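Costholm council wants to close Stoica Street to cars one evening a week and fill it with food trucks. The pitch is that this will "bring the center back to life." I've heard that one before. We had it with the winter market, which was on the calendar every December until it quietly wasn't.

I like a taco as much as anyone. My trouble is with the math. Each truck will pay $200 a night for its spot. The restaurants a few doors down pay rent all year, including the wet Tuesdays when you could roll a bowling ball through the dining room. Myfanwy Nicholas, who runs Namari on the corner, told the council her takings dip whenever an event blocks the parking. She was thanked for her input.

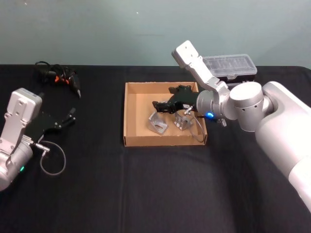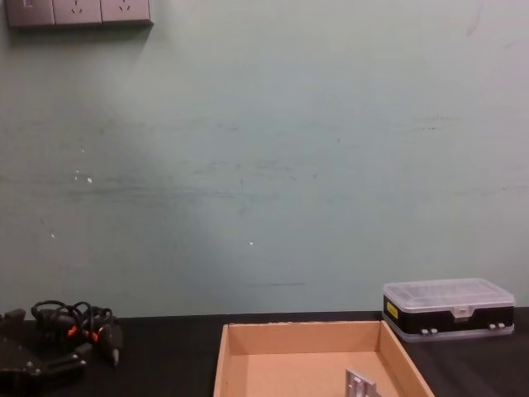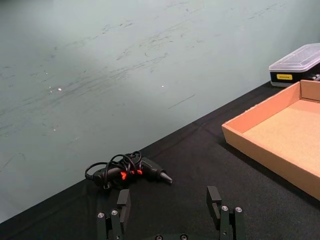
*The black-topped table and the pale wall.*

Then there is the crowd figure. The plan promises 2000 visitors a night, and I'd like to know where they're coming from. The one trial evening had 3 trucks, a generator you could hear from the library, and a line for dumplings that moved like a glacier. People ate standing up and went home. I didn't see many of them wander into the shops, most of which were shut anyway.

Aiman Lumbantobing, who sells the dumplings under the name Rusik, is for it, and I don't blame him. He makes good food and can't afford a lease. But if that's the problem, fix the leases - there are empty storefronts on Stoica Street with perfectly good kitchens in back.

If the council goes ahead, it should at least publish what the nearby places take on truck nights and on ordinary ones. I asked for those numbers after the trial and was told they were being looked into. I'm still waiting.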